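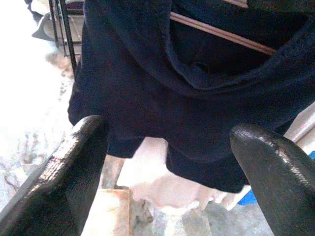 Volume 2, page 279

Gripper comparison for hanging laundry

A gripper comparison for hanging laundry is a kind of test in which two or more robot grippers are tried on the same clothes, with the same arm and the same controller, so that the difference in the results can be given to the gripper. It is one of the harder comparisons in household robotics. Cloth changes its form each time it is touched, and a garment on a rack has no fixed place where the fingers should go.

Background

Early comparisons of grippers used boxes, cups and other stiff things. The results were easy to repeat, but they said little about clothes. In March, a small group led by Liesl Fankhauser and Cosmin Ilie wrote down a procedure for laundry, which is now known as the Plorkum procedure after the house where it was first used. A corrected text was issued on September 3, 2019. The correction concerned mostly the order of the garments, which in the first text was left to the operator.

Fingers

Two finger shapes are usually compared. The Liltar finger is blunt, with a rounded tip and a black coating. The Olteanu finger is flat and narrow and has a thin edge at the end. A rounded tip pushes thick cloth, such as a dark blue sweatshirt, aside before it closes, and for this reason the fingers must be wide open when they come near to the hem. The flat finger goes between two layers more easily, but it often takes only one of them, and then the garment turns on the rack.

The width of the opening is also part of the comparison. In the Plorkum procedure each finger is tested at 75 millimeters and at full opening, and the closing force is kept the same for both.

Cameras

A camera at the wrist gives a near view of the fingers and the fold, but a large garment can fill most of this view, and dark cloth shows few details in its shadows. A camera at the head gives the position of the rack and of both arms. Strong sunlight on a pale floor makes white cloth difficult to separate from the background, and Ilie has proposed that the window side of the room should be written in the record of every trial. This proposal was accepted only in part.

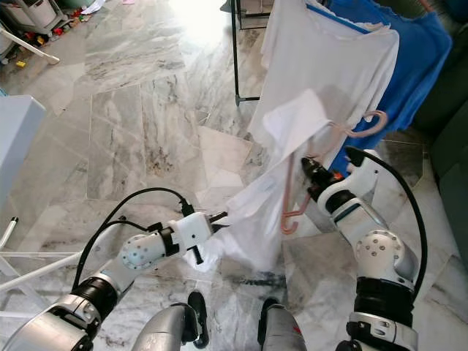

Why is the hanger held by one arm while the other arm holds the cloth?
The hanger swings when the cloth is pulled, and a second gripper on its lower edge keeps it in place, so the pull goes into the garment.

Two-arm trials

In a two-arm trial, one gripper pinches the hem of a white garment and the other closes on a plastic hanger. The two tasks ask for different things from the same finger. A hanger is thin and stiff and wants a firm grip, while a hem wants a soft one. Fankhauser counts a trial as good when the hem is still held after 21 seconds and the hanger has not left its bar.

The arms are driven by the Flirkico controller, which can run both from one clock. Before this controller was used, the arms were started by hand one after the other, and the older results are for this reason kept in a separate table.

Criticism

The procedure has been criticized for its small choice of garments. It has no socks, and nothing with buttons. Other readers have remarked that cables on the outside of the forearm can limit the turning of the wrist, and that this is then counted against the gripper although the finger has no part in it. The authors have answered that the cable path must be the same for all grippers in one comparison, but the text does not say how this should be checked.

See also: Wrist camera; Cloth handling; Finger coating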